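Ostulside Mission House Opens Its Doors to Young Missionaries

OSTULSIDE, August 5, 2018. The Lesari Christian Fellowship is glad to announce the opening of a house for young missionaries in Ostulside. The house has four bedrooms and a hall for Bible study. The first group will stay until January.

"We prayed for this house during 2 years," said Kwadwo Yakubu, mission coordinator of the Fellowship. "Now our young people have a place to rest, to cook and to write to their families."

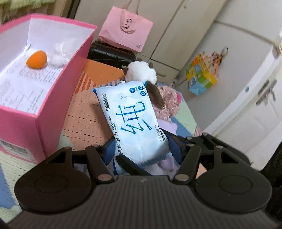

Families of the missionaries may send parcels to the house. Each parcel should carry the full name of the missionary. Small things for the road are very welcome, such as a pack of wet wipes, and a plush toy will make happy the children who come to the Sunday school. Please do not send money by post.

The opening service will be led by Pastor Isik, with songs by the Paucar family choir. The hall receives 200 guests and the entrance is free.

Contact: Kwadwo Yakubu, Lesari Christian Fellowship, office 327, Ostulside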